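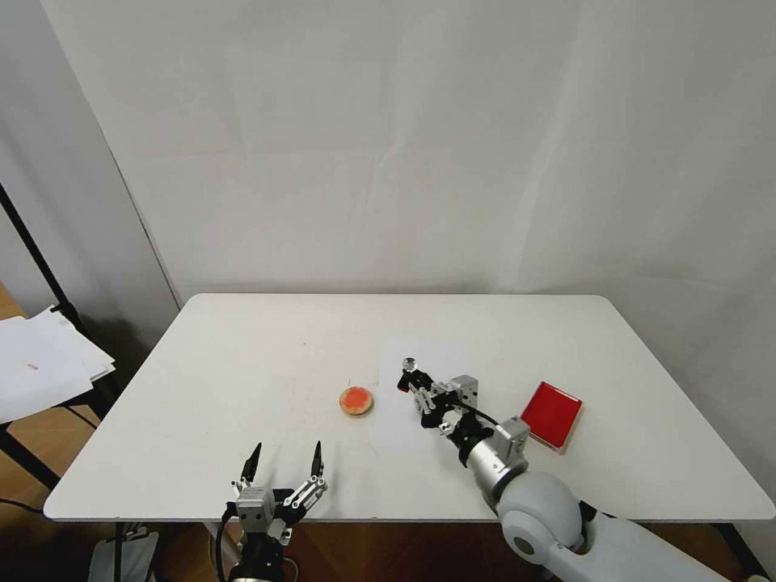 Print this page | E-mail this page

Table Studies: A Gallery from the Valeston Work Room
August
By Kadri Mets, Collections and Learning Office

The Valeston Work Room is a small space on the ground floor of the Monberg building, set aside for the close study of everyday things. Items are placed on a plain table, in good light, and recorded with as little around them as possible. The gallery on this page belongs to the series known as Table Studies, which the Learning Office maintains for teachers, members and visiting groups.

The series was proposed by Kamol Thongsuk, who had charge of the Monberg study shelves for many years and held that small objects are seldom given enough room. Under the guidelines adopted at that time, a table study uses few items, leaves clear space between them, and avoids cloths, stands and printed labels. Captions are kept short and are published with the picture. Those who wish to know more about a particular item may write to the office.

The picture at the head of the page is entered in the register as study 127. The following captions apply to it.

The orange disc. Small and round, with a speckled top of bright orange-red and a paler tan rim. Readers may be reminded of a cookie or a toasted cracker. It has been placed directly on the white tabletop, slightly left of center.

The red square. A flat piece with a glossy, deep red top and a thin pale border or base along its lower and right edges. It is set at a slight tilt near the right side of the table. For the purposes of the register it is listed by shape and color only.

The paper. One white sheet, laid flat to the right of the disc. White on white is a regular feature of the series, and groups are encouraged to look for the edges of the sheet before reading any further.

The table. White and rectangular, with rounded corners and a thin edge. Pale furniture is preferred for the studies, as it allows strong colors to be judged without distraction.

The walls. White behind the table, with a second, angled panel on the left that is grayer in tone. The light is strongest toward the upper right. Students of drawing may find the change from one panel to the other a useful exercise in shading - it is slight, and rewards patience.

Notes on the series

The register of Table Studies now stands at 2544 entries, of which the earliest were made at Pravham before the collection moved to its present address. The Pravham entries were recorded on darker furniture and are kept in a separate sequence. They may be consulted on request, although not all have captions. Nipon Nilsuwan is at present reviewing the older captions for spelling and for consistent use of color names. Where two names have been used for one color, the plainer name will be kept.

Visiting groups are received in the Work Room in the mornings, from 9:30 until noon. Groups of up to eight may be seated at one time. Pencils and drawing boards are supplied; paint, ink and food are not permitted near the table. Group leaders should inform the office in advance if a member of the party requires a chair with arms or a larger drawing board.

A selection of prints from the series is on view in the Yang corridor, outside the Work Room, and may be seen without an appointment during building hours. The selection was made by Karthik Sikder and will be changed in the course of the winter. Prints are hung at a height suited to seated as well as standing visitors.

Teachers may reproduce the captions on this page for classroom use, provided that the name of the series and the study number are given. Requests for larger prints should be addressed to Ekkachai Inthanon at the Learning Office, with the study number and the size required. Print orders are handled in the order received - a delay of two weeks is usual at the start of the school year.

Corrections to the captions are welcome and should be sent to the same office.

Last updated: August

Print this page | E-mail this page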